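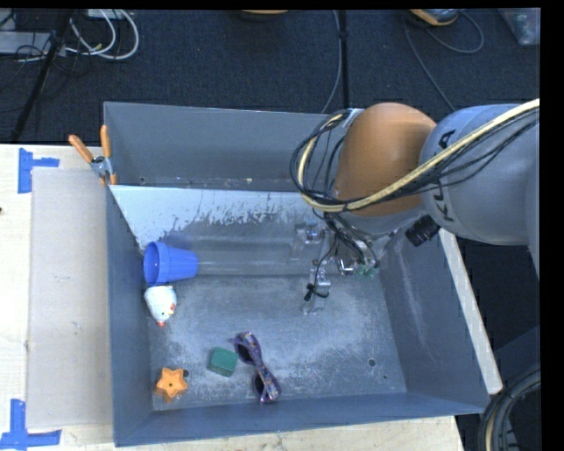 28 Mar 2026

Reading group notebook, political discourse project. Written up by me, as the rota insists, from two pages of pencil and a coffee ring.

Back at the bench after a fortnight of other people's conferences. Spent the morning with the Brurholm letters, by which I mean the letters to the editor we've been hand-coding for tone. Brurholm had exactly one political controversy in the period we cover, and it was over whether the town council could move its meetings from evening to late afternoon. You would not think this could sustain a newspaper. It sustained one from August until the following spring.

State of the coding: 2417 letters done out of 3910. Rochelle's second pass agrees with my first on most things, and where we differ it's nearly always the same quarrel. She codes sarcasm as hostile. I code it as civil if the writer says "with respect" anywhere. We have gone round this three times and have now agreed to make sarcasm its own column, which means going back to the first batch. I have told Rochelle I'm delighted.

Letter 532 deserves a note of its own. Four paragraphs on the meeting-time question, closely argued, furious, signed by a man who says in the last sentence that he has never attended a meeting and does not plan to. Coded: hostile, local, procedural. I wanted a code for "magnificent" but Otis won't open the codebook again before the summer.

Fitzgerald came by with his draft chapter on quiet places. His line is that towns like Brurholm are calm for lack of anything worth fighting over. I said he should read the letters. He said he had read a sample. I asked how big a sample and he looked out of the window for a while.

My own view, for what it's worth, and I'd like it on paper before I talk myself out of it: the amount of anger in the two towns looks much the same. Brurholm spends it on clocks and parking. Leda spends it on the national parties, because the Leda paper carried the wire stories on page one and put the council on page nine. People wrote in about whatever was on top. This is a dull explanation and I'm fond of it. It has a hole in it, though. The Leda paper changed its layout midway through our run, council news came forward to page three, and the letters went on shouting about the capital exactly as before. Either habits are slow or I'm wrong. Amos thinks I'm wrong. Amos would like it minuted, so here it is, minuted.

Bonifacio has been doing interviews with former councillors and played us part of one over lunch. The old councillor (name withheld, we promised) said that the late-afternoon proposal was never meant to pass. It was put up so that members could vote it down and look like friends of the working man, and then two people were off sick and it went through. Nine months of correspondence followed, including a petition, a counter-petition, and a poem. Bonifacio asked whether they had considered simply reversing it. Apparently they couldn't get a quorum in the afternoon.

If that account holds up, it wrecks my nice table on page 40, where I have the vote down as evidence of a real split on the council. I'll need the minutes. The minutes for that year are at the county archive, in a box labeled Drains. I know this only because Rochelle once spent a day looking for them under Minutes.

Practical things, mostly for Otis:

The scans from the second batch are crooked and the text reader turns "councillor" into "cancellor" about a third of the time. I've been fixing these by hand. I stopped fixing them after lunch, as it was starting to read better that way.

Kikuchi scale: we said we'd use the short form for heat of language and the long form for targets. Someone has been using the long form for both. The handwriting is mine. I'll redo those over the weekend and say no more about it.

The Gumari file is still locked. I've asked for the password twice. The reply to the second request was a copy of the reply to the first.

Please don't merge the two spreadsheets until the sarcasm column is in. I mean this kindly.

Longer thought, unfinished. We keep writing "polarization" in the headings and then coding something much smaller: who was rude, to whom, on what subject. A person can be rude to the council all year and vote the same way as his neighbor, and several of our keenest letter writers plainly did. Two of them, on opposite sides of the meeting-time business, co-signed a very friendly letter about the brass band in the same month they were calling each other wreckers. Fitzgerald would call that evidence of calm. Amos would call it evidence of a small town with one brass band. I've put it down as a civil letter with two authors, which is all the codebook allows, and flagged it in green.

I did wonder whether we should have a code for letters that change the writer's mind partway through. I've found one so far. It begins by demanding resignations and ends by asking if the hall could be kept warmer.

Next: minutes from the Drains box, if Bonifacio is going that way. Redo the Kikuchi scores. Ask Fitzgerald, nicely, for the size of the sample. Start the sarcasm column from letter one — Rochelle takes the odd numbers, I take the evens, and we swap at the halfway mark if we're still speaking.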